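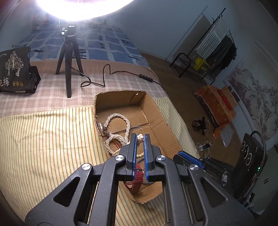
*Cardboard box, taped along the bottom.*

April 15, 2019

The hedgehog went back out on Saturday evening, so I have my utility room again.

She came to me in November, found by a dog walker on the verge near the Sikside allotments in the middle of the afternoon. A hedgehog out in daylight at that time of year is nearly always in trouble. She weighed 389 grams, which isn't enough to get through a winter, and she had a bad load of ticks behind both ears.

I'm not a rescue. I foster for Birsen Değirmenci, who runs the hedgehog unit at Kokia and had no pens left that week. She dealt with the ticks and the lungworm treatment, kept her for nine days, then passed her on to me with a heat pad and a sheet of instructions.

The routine was dull. Cat biscuits and a bit of wet food at seven, water changed twice, paper out and fresh paper in every morning. I weighed her on the kitchen scales every other day and wrote it on the back of the calendar. She passed 700 grams in the second week of January and I could have cried. Then she went off her food for four days, lost most of what she had gained that week, and started again as if nothing had happened.

We had planned to release her in March but the nights were too cold. Birsen likes a run of mild ones first. We couldn't use the verge where she was found either, as the road has got much busier. Mr Ersoy at the end of our lane has a long garden with a compost heap and a gap under the fence, and he said yes straight away.

I put the nest box under his hazel at dusk and left the door open. She was still inside when I went home at ten. By Sunday morning she had gone and the biscuits had been eaten, though that could have been anyone's cat.

I'll put food down for another fortnight. Kokia are short of towels and newspaper again, no glossy pages please, and you can leave them in the porch at the Eltov Road side.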